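Tuesday, 10 in the evening

Today it is one month that I am eating no sugar in the morning, and I want to write how it goes before I forget the feeling of it. My neighbor Carter Gagnon told me I would be angry for the first week and then it would pass. I was angry for 2 weeks. He is a nice man but he is too optimistic.

The hard part was the bread. At home my mother made the bread sweet, with a little honey and milk, and I was eating it every day of my childhood. The bread from the shop on Jurnero Street has sugar too, I read it on the paper. So in November I began to bake my own. The first one was like a stone. The second one was also like a stone, but I ate it with soup and it was possible.

My sister says I put too much flour and that I measure with my eyes, like our grandmother. It is true. Grandmother could do this because she baked for more than 200 Sundays before anyone praised her, this is what she always told us. I did not bake for 200 Sundays. So now I measure everything and write it in the back of this notebook.

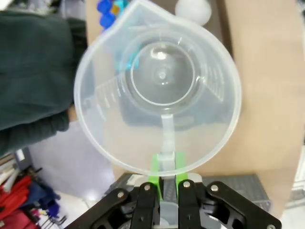 The measuring jug, from the top.

The loaf of this evening came out better. The crust is dark on one side, because my oven is hotter at the back, and I forgot to turn the pan. Inside it is soft and a little sour. I cut three slices while it was still warm, which my sister forbids, and I ate them with butter at the window. It was raining and the bus to Arkton went past almost empty.

In the mornings I sleep worse than before, I don't know if this is connected. But I am not so hungry at eleven, and at work I did not go to the machine for a chocolate bar since last week.

Tomorrow I must buy salt and call my mother. I want to ask her how long she left the dough under the towel. I think she will say "until it is ready," and I will have to ask again.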